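Chapter 7
Setting Up a Single-Arm Cell in Simulation

Learning objectives

After completing this chapter, the student should be able to:
place a robot base in a simulated room and confirm its reach;
set the home pose and the open position of a two-finger gripper;
check the collision shapes of furniture and small objects;
keep a setup log that another technician can follow.

7.1 Introduction

Earlier chapters treated the arm as a chain of joints and links. This chapter turns to the cell as a whole: the arm, the pedestal on which it stands, the furniture within its reach, and the objects it will be asked to handle. A simulated cell must be set up with the same care as a physical one. Errors in the position of the base or in the height of a work surface carry over into every later trial, and they are often mistaken for faults in the control program.

The worked case used throughout the chapter is the Pastcombe bedroom cell, prepared by Asnakech Chala and Raili Juntunen for the second-year laboratory course at the Tesfamariam Institute. The cell places one arm on a fixed pedestal beside a dresser. Its first version was used for 471 trials before a review of the log showed that the base had been entered 2 centimeters too far from the work surface. The corrected version is the one studied here.

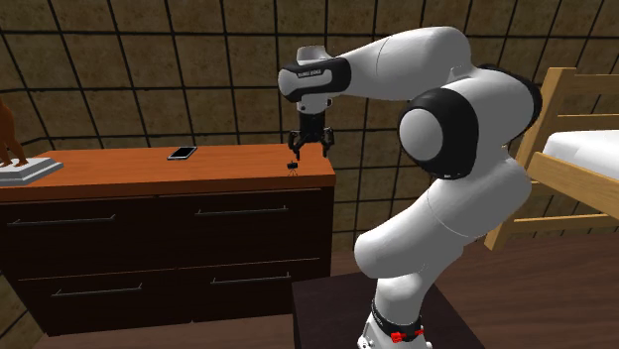 Setup begins with the base. The pedestal is fixed to the floor of the room before any other item is moved, and its position is written in the log in room coordinates. The arm is then attached, and each joint is moved slowly through its working range. Any contact with the pedestal or the furniture is recorded, together with the joint angles at which it occurred.

The gripper is set next. In the home pose the fingers are open and point straight down, and they must remain clear of the work surface. The student should confirm the pose from at least two viewpoints, as a gap that looks safe from the front may be much smaller when seen from the side.

Small objects call for separate attention. A thin leg or a slim drawer handle may be drawn correctly and still have a collision shape that is too large or missing altogether. In the Pastcombe cell, 978 of the 1,473 contact warnings logged during the first month were traced to collision shapes of this kind. The remainder came from the error in the base position.

7.2 The Setup Log

Every change to the cell is entered in the log at the time it is made. An entry gives the item changed, the old value, the new value, and the initials of the person responsible. The layout used in this book follows the Guven form, which is printed in full in Appendix C. Entries are never erased. A wrong value is marked as withdrawn, and the correct value is entered on a new line.

Section 7.3 takes up the measurement of the base position and explains how the error in the first version was found.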